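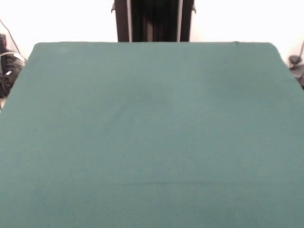 The table with the green cloth on.

September 11, 2024

Lionel Millet called before eight. The new duty on imported valve bodies is going ahead, and the rate is 25 percent. We had been planning on half that since June, so I spent the morning redoing the price sheet.

Vinia ships us 60 crates a quarter. Two of those shipments are already at sea and nobody can say which rate they come in under. The broker thinks it goes by arrival date. Lionel thinks it goes by the date on the contract. I asked both of them to put it in writing and have heard back from the broker only.

Frei wants to move its orders to Reltik, which makes a similar part inside the country and pays no duty. I looked up their last quote. It was $155 a unit against the $57 we pay Vinia, so even with the tariff on top it makes no sense for us. Frei may have other reasons. They sell to the government and the rules on origin are stricter there.

Lunch at my desk, soup again.

Estetti sent over a draft letter to the trade office asking for an exemption and wanted our name on it. I read it twice. The part on delivery times is fine. The part on jobs claims more than we can back up, and I told them I would sign if they took out the second paragraph. They said they would ask.

Talks are supposed to start up again next month. Lionel expects a deal on steel first and everything else much later.

Left at six. Must call the broker back about the bond, and find the old contract with Vinia, the signed copy.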